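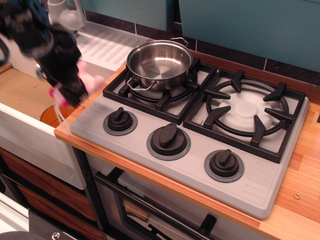 4. Adding a hearing transcript to Pimum

This section covers the entry of court transcripts from war crimes proceedings. Exhibits are covered in section 5 and audio in section 6. You need an editor account. If you can open a case file but the Add Transcript button is gray, your account is read-only; write to Kavinda Matubbar to have it changed.

4.1 Before you start

Have the transcript as a text PDF. Scans must go through text recognition first (see 3.4). Check the following against the court's hearing schedule:

- case number, with the slash and the year
- date of the hearing
- whether the session was open, closed, or partly closed
- the names of the presiding judge and the interpreter

CAUTION: Do not upload any page from a closed session to the public index. If you are not sure of the status of a session, stop and ask Marcelle Le Goff.

4.2 Uploading the file

1. Log in and open the case from the Cases list.
2. Click Add Transcript.
3. Type the hearing date. Pimum fills in the hearing number from the date. If two hearings were held on one day, pick Morning or Afternoon.
4. Choose the file. The limit is 39 MB. Larger files must be split at a recess, never in the middle of an answer.
5. Set Session Status. The default is Closed.
6. Click Save Draft. The transcript is now visible to editors only.

NOTE: A draft that is not touched for 12 days is locked. Any editor can unlock it from the Drafts page.
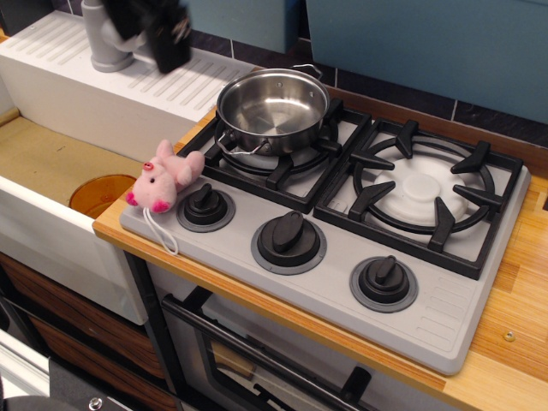
Ollgate Trial Archive – Transcripts and Witness Protection Desk

4.3 Replacing protected names

Some witnesses testify under a pseudonym assigned by the court. The name may still slip into the record, usually when counsel or another witness says it aloud.

1. Open the draft and click Protected Names.
2. Load the pseudonym list for the case. The lists are kept by Toshiko Tamura and are not sent by e-mail.
3. Click Find. Matches are marked in yellow, including common misspellings and case endings.
4. Go through the matches one at a time. There is a Replace All button, but do not use it on transcripts from before August, when the spelling rules were changed.
5. Read the page before and after each match. Look for a village, a job, a unit, or a relative that would identify the person.
6. Mark these passages with Withhold. Enter the reason code from Appendix B.

CAUTION: Withheld text remains in the original PDF. Never attach the original to a public entry. Use Export Redacted Copy, open the exported file, and try to select the text under each black bar.

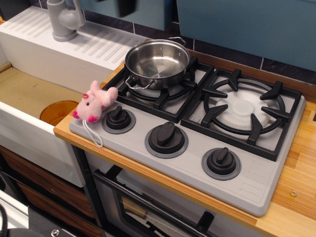
Fig. 4-2. Toy stovetop with a small stainless steel saucepan.

4.4 Tagging the testimony

Tags let readers find all testimony on one place or event across cases. The largest case in the archive now has 129 hearings and over 3,927 tagged passages, so keep to the existing tag list.

1. Select the passage, starting with the question and ending with the full answer.
2. Choose one Speaker tag (witness, defendant, prosecutor, defense, judge, victims' counsel).
3. Choose as many Place tags as needed. Use the place name as it was at the time of the events. The current name is added automatically.
4. If the passage was disputed by the other side, tick Contested and link it to the page where the objection was made.

New tags are approved by Pallavi Lodhi. Until then they show in italics and do not work in search.

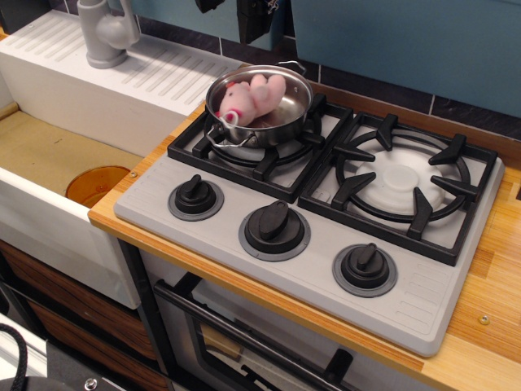
Fig. 4-3. Play kitchen, pink plush pig in the pot on the left burner.

4.5 Second reading and release

1. Click Send for Reading and pick a second editor. You cannot pick yourself.
2. The second editor compares the redacted copy with the pseudonym list and signs off on each page.
3. Corrections come back to you under Returned. Make them and send the draft again.
4. When every page is signed, click Release. The entry appears in the public index overnight.

To pull an entry after release, click Suspend and then phone Margaux Renaud. Suspend takes the entry out of search at once, but copies already downloaded are logged separately and have to be followed up by hand.

Section last revised March 5, 2020. Replaces all earlier versions of section 4.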